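23 July 2020

Second go at the sourdough starter for the Flavley bake sale, writing it down this time so I don't have to guess again in October! The rye one (we call her Ino, don't ask) sat on the shelf over the radiator pipe overnight and smelled like green apples by breakfast. I fed her 48 grams of the Barrios rye and the same of water, stirred with a chopstick, lid on loose.
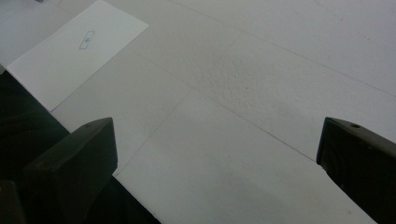

The white-flour jar is slower. It had a few lazy bubbles on top and a thin gray layer of liquid, so I poured that off and gave it two feedings, six hours apart. It perked up after the second one but it still doesn't float when I drop a spoonful in water. I suspect the flour. Tamara Hrytsenko swears by the Claklow bread flour and I've been too cheap to buy it, so, okay, fine, next bag is Claklow.

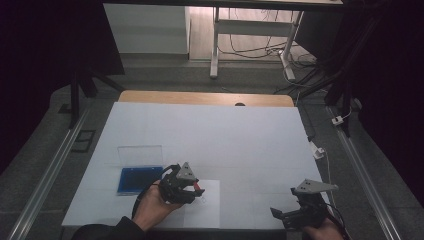

*Ezequiel Herrero*

Test loaf: 400 g flour, Ino for the starter, and I held back a splash of the water because last week's dough was basically soup. Folded it whenever I remembered (not often enough). Crust came out great, really dark and crackly, but the middle was gummy near the bottom. I cut it too soon, I know, I know, it smelled too good.

Next time: longer in the oven with the lid off, and leave it alone until it's properly cool. Tamara, if you read this, can you bring back my banneton? Also we're nearly out of rice flour for dusting.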